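Linen Exchange Returns to Trernmont House

Sep 4, 2022 · 1 min read

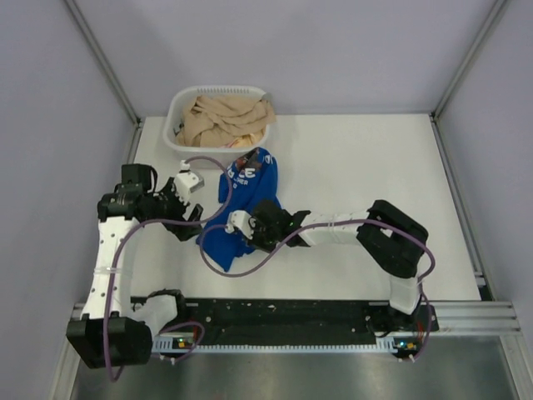 A white plastic basket with crumpled beige cloth inside.

Residents are advised that the linen exchange will resume at Trernmont House on the first working day of the month. Sheets, towels and pillowcases should be handed in at the Keogh Wing counter before noon, with the flat number marked on the bag. Each household may exchange up to 16 items.

The charge remains at 70p per item and was last reviewed in April. Duvets and curtains cannot be accepted — these should be taken to the main laundry. Questions may be put to Enda Ó Gríofa, Resident Services, on extension 156.

Contact us | © Trernmont House | Back to top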